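Okay, notes for the Mestham talk. Sixteen minutes, so I have to keep moving (Ingvild Hedlund is timing me and she will wave the card!).

Start with the hook: how many of you have a box of snacks at home or at work that you can't see the bottom of? Wait for hands. Mine came from Lợi Hầu, who mails me treats whenever I complain about the vending machine, and everything I'm going to say tonight I learned from trying to share one box fairly with a hungry office.

Click. 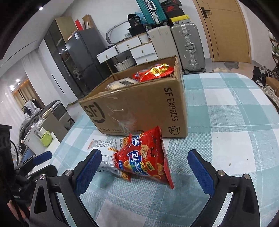

*Two bags out on the checkered cloth, more still in the box.*

Talk about the box first, people love the box. It's an SF Express one and the top rim is all rough and torn, and I still say keep it. A beat-up carton is a great snack bin for a break room, you can reach right in and you don't feel bad when it finally gives up.

Then the red bag. Point at the little golden snack pieces printed low down on the front, one of them is a hollow cone kind of shape. I can't read the characters, so I shop by the drawing, and I bet half this room does too. Tell the story about Nnamdi Ekwueme and the shrimp chips here if there's time. The silver and white one under it has its back showing, small gray print and all, so mention allergies: get somebody who reads the language to go through the labels BEFORE the bags go around. Loan Diệp does it for us and writes on sticky notes.

Drink some water. Slow down.

Click.
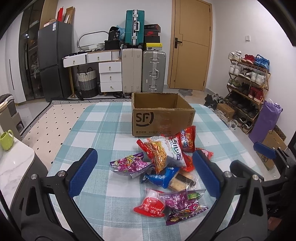

Page last changed: 26 January 2018

Now the fun part, the pile! I like everything out on the table with the box behind it, because then you can sort by size. Big bag to share, that's the noodle snack with the crispy yellow noodles on it, and it needs a bowl. Small stuff is one per person. The purple candy bags go last or you'll have no takers for the biscuit (poor plain tan biscuit, I always end up with it and I'm fine with that).

Ask the room which one they'd grab. Somebody always goes for the packet with "balloon" on it, just from the word.

If Đạt Đặng asks about cost, we put 28 dollars a month in the jar at Trastby and it covers us. Questions, then bowls out on the side table, napkins are in my blue bag.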